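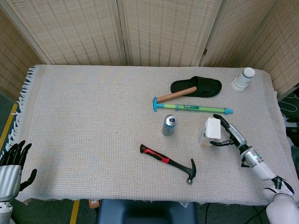 The Odd Lots Table, Kerklow Street Hall
Posted January 31, 2025

The Drosthorpe swap is supposed to be the easy way to get rid of things. You bring what you don't want, you take what you do, and everyone goes home with a lighter closet. I have been going long enough to have doubts. My closet isn't any lighter, and the odd lots table fills up the same way every time.

Odd lots is where things go when they don't belong on any other table. The organizers call it the fun one. I call it the place where a hammer and a slipper are expected to find buyers side by side. Here are my notes on what was out, for anyone deciding whether the February swap is worth the drive.

The slipper. Black, open toe-band. I only saw the one. The sign at the door says pairs, and the sign at the door is two feet wide, so I don't know what else they can do. Price on the sheet was 90 cents, which is bold for a single slipper.

The dowel. Light brown, smooth, round. I'll admit I always look at these. I have a drawer of dowels at home and have used 2 of them in my life. "You never know" is how I got the drawer.

The claw hammer. Red and black rubberized grip, black steel head. This is the one thing I'd have taken without arguing. The Curkuvar swap puts its tools on a separate table where people who want tools can find them, and I have suggested the same for ours. I was told it would be looked into.

The toy pen. Lime green and light blue, with a flat T-shaped end. Children's things have their own table by the window. I don't see what is so hard about walking a pen over there.

The can. A silver drink can with a blue and white logo, standing in the middle of everything. The rules allow food and drink if it's sealed. I still wouldn't, and I'd want to know who drives across town to donate a single can.

The white box and the white container with the cap. I have no opinion on the contents because neither one was listed on the sheet. If you're giving something away, write down what it is. A strip of masking tape and a marker would do it.

The tablecloth. Pale beige weave with white fringe down one side, and no, it isn't up for grabs. I asked. With the woven divider standing behind, it makes a nicer setup than the old bare tables, though I'm not convinced that fringe moves any more hammers.

Next swap is in February, same hall. Limit is 12 items per household. Leftovers go to the Fang thrift counter, who I suspect have plenty of slippers already.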